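Grimbridge film society, screening kit
Ticket 62: sound drifts behind picture during features
Status: closed, grudgingly
Opened: December

Reported: From the second reel-change onwards (there are no reels, but old habits) the actors' lips and their voices part company. By the big courtroom speech in Basach the judge was banging his gavel in respectful silence and the bang turned up in time for somebody else's close-up. The audience laughed. It is not a comedy.

Kit: Miten media player, projector, the old amplifier with the missing knob. File played from the external drive.

7.10 pm. Restarted the player. In sync for the trailers, as ever. Trailers have never once gone wrong in this building.

7.25 pm. Swapped the cable to the amplifier. No change, and I now own a second cable.

7.40 pm. Set audio delay to minus 800 milliseconds in the player menu. Perfect at the start of the courtroom scene, worse by the end of it. So the gap is growing, and a fixed delay will only choose which scene gets ruined.

8.05 pm. Played the Zarei disc, start to finish of chapter one. No drift at all. The film is terrible but the lips are beautiful.

8.30 pm. Found it, I think. Player output was stuck at 50 frames a second with "match source" switched off. Basach is a 24 frame file. Switched matching on, saved, pulled the plug, counted to ten, put it back.

9.50 pm. Watched to minute 62 with the delay back at zero. Gavel and bang arrive together. I have now seen the courtroom speech more often than the man who wrote it.

Taking the player home to run the whole thing through on the bedroom telly before I sign this off. 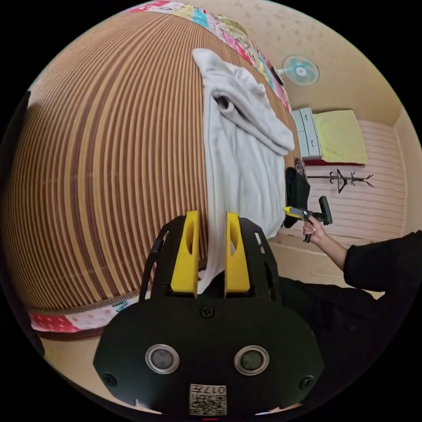

Follow-up

Ran to the end credits at home, no drift. Setting survived another power cut-off. Please leave "match source" alone, however inviting the menu looks. Closing.

Comments

reelwidow: Same player, same fault, only ours did it during a silent film with a piano track. Took us three screenings to notice.

backrowleft: I preferred the late gavel. Gave the judge an air of mystery.

plumduff: Where is the setting? Mine has Video, Video 2 and Advanced Video.

reelwidow: Advanced Video, second page, under the one you mustn't touch.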